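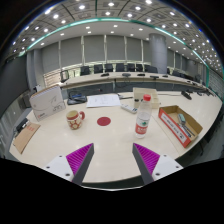
Protokoll der Herbstsitzung, Hausgemeinschaft Clametti

Sonntag, 14. November 2021 – von der Schriftführung
Lesezeit: 3 Minuten

So, ich hab wieder mitgeschrieben, diesmal mit Kuli und nicht auf dem Handy, also bitte meldet euch, wenn ich etwas falsch entziffert habe. Wir waren 11 Leute, zwei davon kamen erst zum Punkt Heizung dazu (die Abstimmung über das letzte Protokoll haben sie also verpasst, es wurde ohne Änderungen angenommen).

1. Heizung

Die Firma Proken war endlich da und hat den Kessel gewartet. Das Ventil im zweiten Stock links klemmt weiterhin, das Ersatzteil ist bestellt. Ich habe nach einem Termin gefragt und nur »vor Weihnachten« gehört. Wer in der Zwischenzeit friert: Im Keller stehen zwei Radiatoren, bitte auf der Liste an der Kellertür eintragen und nachher wieder runterbringen! Die Rechnung für die Wartung liegt bei 268 Euro und wird aus der laufenden Kasse bezahlt.

2. Fahrräder im Hof

Das hat am längsten gedauert, wie immer. Der Vorschlag, einen überdachten Ständer von Bitine zu kaufen, liegt seit Juni auf dem Tisch. Einige finden ihn zu groß, ich finde ihn ehrlich gesagt ganz hübsch, aber er würde den halben Platz vor dem Fliederbusch schlucken. Wir haben dann mit dem Zollstock im Regen gestanden – er passt, wenn die Papiertonne einen Meter nach rechts wandert. Abgestimmt wurde mit acht zu drei dafür. Die Anzahlung beträgt 300 Euro, der Rest ist bei Lieferung fällig.

Herrenlose Räder bekommen einen Zettel. Was bis Jahresende keiner abholt, geht an die Werkstatt Brito. Das rote Damenrad ohne Sattel gehört übrigens doch jemandem, bitte stehen lassen.

3. Treppenhaus

Der Putzplan hängt wieder. Im Dachgeschoss brennt das Licht die ganze Nacht, da spinnt vermutlich die Zeitschaltuhr, ich schaue sie mir diese Woche an. Und noch mal die Bitte: keine Schuhregale vor den Wohnungstüren, die Hausverwaltung hat schon zweimal geschrieben.

4. Adventsfenster

Machen wir wieder! Vom letzten Jahr sind noch ungefähr 70 Teelichter übrig, die stehen bei mir im Flur und dürfen gern weg. Die Liste mit den Abenden hänge ich unten neben die Briefkästen, der erste und der letzte sind schon vergeben. Punsch ja, aber draußen und mit Abstand.

5. Verschiedenes

Der Schlüssel zum Waschkeller fehlt immer noch. Das Paket für die Wohnung im Hochparterre liegt weiterhin im Trockenraum. Über einen neuen Sandkasten reden wir beim nächsten Mal, dafür war es einfach zu spät. Den Termin gebe ich per Aushang bekannt.

Kontakt: Briefkasten Hausgemeinschaft, Erdgeschoss | © 2021 Hausgemeinschaft Clametti | Nach oben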